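How to Wash Delicates in a Mesh Bag

I put off buying mesh wash bags for years, and now I can't imagine doing laundry without them! My bras last longer, my tights come out in one piece, and I've stopped fishing socks out of the door seal.

Start by sorting. Lace, tights and anything with hooks go in one pile, sweaters in another. Fasten every hook and turn knits inside out. Check the labels too (I once shrank a lovely gray cardigan by guessing).

Fill the bag halfway and no more. A medium one holds 5 or 6 small pieces, and they need room to move or the soap never gets between them. Close the zipper all the way and tuck the pull under its little elastic cover if there is one. No cover? A small safety pin through the pull works great.
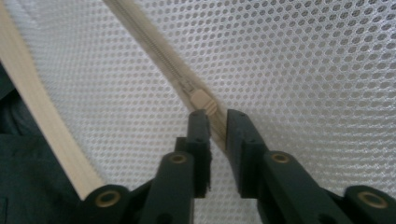
Next, the machine. Pick the delicate cycle, cold water, and the lowest spin you've got. Use a liquid detergent, half of what you'd pour for a regular load. I like the unscented Pellis, but any mild one will do. Skip the fabric softener, especially for sportswear and anything stretchy.

Add a couple of light towels so the drum stays balanced. My delicate cycle takes 31 minutes, just enough time for coffee and a bit of the crossword.

When it's done, take everything out right away. Press the water out in a towel – no wringing! – and lay sweaters flat. Bras hang best from the center piece between the cups, so the straps don't stretch.

Rinse the bag now and then, and let it dry open.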